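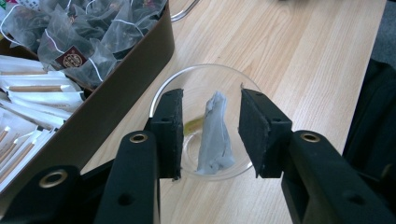
What does Drostance do?

Drostance identifies, dates and repairs old photographs, mostly portraits made before 1920, for families, local museums and small archives.

About us

We are a small photograph studio in Vallville, on the second floor of the old Jibrin building. We don't take new portraits. The work that comes to us was made by somebody else a long time ago, and the owner usually wants to know one of three things: when it was taken, where it was taken, or whether the damage can be stopped.

The business began as a frame shop. Customers kept bringing in cased portraits and asking what they were, and after a few years of looking things up for free we started charging a small fee for a written answer. The framing side closed one November and we have worked only on photographs since then. The mat cutter is still here and gets used most weeks.

What we work on

Most of what we see falls into a few groups. Daguerreotypes are on silvered copper and have a mirror surface, so you have to tilt them to see the sitter. Ambrotypes are on glass, and tintypes are on thin iron. Paper prints on card are the largest group by far, mainly cartes de visite and cabinet cards, and these are also the easiest to date because the card stock, the corners and the printing on the back all changed over the years.

We also take glass negatives. These need more care in packing than people expect, and we would like a phone call before you ship any.

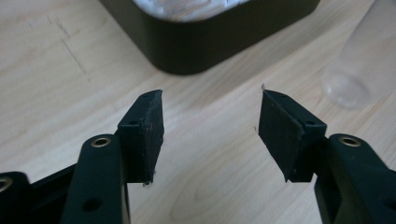

With negatives we usually make a contact print first, then a scan, and the plate goes into a new four-flap paper enclosure before it leaves us. We don't clean the emulsion side. A broken plate can often be held between two sheets of new glass, and the break will still show in a print unless you ask us to retouch the scan. We keep the retouched file and the plain file separate and send you both.

Dating is done from the object first and the clothes second. Sleeves and collars are useful, but people in country districts wore a good dress for many years, and a date taken from the dress alone can be well off. A studio address on the back of a card is better. Studios moved often, and partners came and went, so a name and a street number together may narrow a portrait down to two or three years.

Brultirero

Brultirero is our index of small-town portrait studios. It began as a box of cards and is now a searchable file with entries for more than 200 studios, nearly all of them within a day's drive of Vallville. Each entry gives the working dates we can support, the addresses, the types of mounts we have seen, and the source for each fact. Where we are guessing, the entry says so.

The index is free to use in our reading room. We haven't put it online yet. Part of it still needs checking against the town directories, and about 70 entries rest on a single photograph.

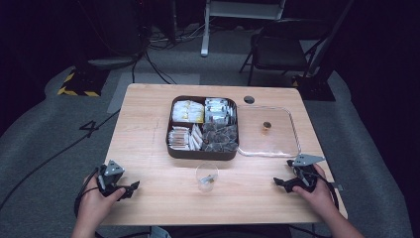

Family collections usually reach us mixed together, with tintypes loose among paper prints and the odd negative in an envelope. We sort by process before doing anything else, and at that stage we ignore who is in the picture. It works much like the tea tray on the table, which has four compartments and its own sort of packet or bag in each. Once the piles are made, we look for matching mounts and backdrops, and only then try to put names to faces. Please don't take an album apart before bringing it in, as the order of the pages is often the best clue to who was related to whom.

Fees and visits

A written report on a single photograph is $100. Groups from one family or one album are priced together after we have seen them. Repair work is quoted separately, and we don't start until you have agreed to the price in writing.

Visits are by appointment. There is street parking behind the Jibrin building, and the freight elevator can be used if you have heavy boxes. We don't buy or sell photographs, and we don't give values for insurance or for sale – there are appraisers who do that and we can send you a list.

Comments (4)

visitor
Had my great-grandparents' wedding card dated here. I had it down as 1880s and the report said late 1890s, going by the mount. Fits the marriage record much better.

platebox
Do you take film negatives, or glass only?

Drostance
Film too, but please call first if it smells of vinegar or the sheets are sticking together.

visitor
Jul 30, 2023
Is the reading room open to students? I'm working on a studio that had 2 addresses on the same street and can't tell which came first.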